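Film Music and Silent Cinema
Handout 5: Live scores and repeated themes
Instructor: Fereshteh Golestani

We finish the unit on new scores for old films. Read Kazemi, pages 37 to 86, before class. His term "held theme" means a melody that stays the same while the images change under it.

Listen for three points in the Whiteley recording:
- where the drums drop out
- the return of the opening guitar line
- the long drone before the last reel 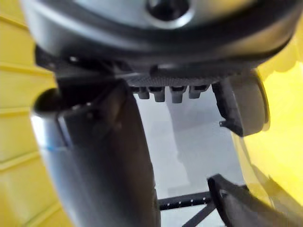
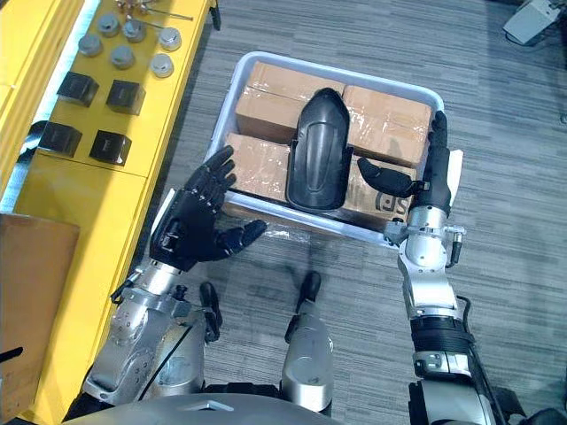
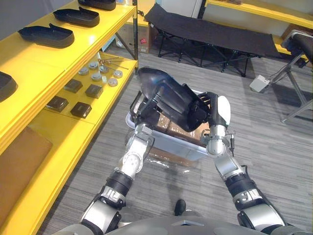
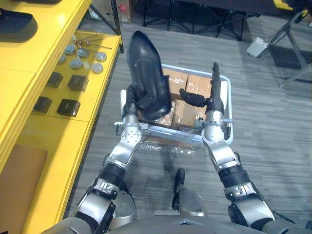 A held theme needs an anchor, usually a person or an object the audience can find again after a cut. It does not have to be important to the plot. Take the gray striped carpet under the tray in the second and fourth pictures — a viewer who sees it twice will connect the two shots, and a bass figure of a few notes can do the same job for the ear. Kazemi calls this pairing and gives several cases from the Arnix screenings.

Distortion works differently. It changes the weight of a theme without changing its notes, so mark it on your cue sheet as a separate line.

Written response: 600 words on one cue of your choice. Due 2022-12-09.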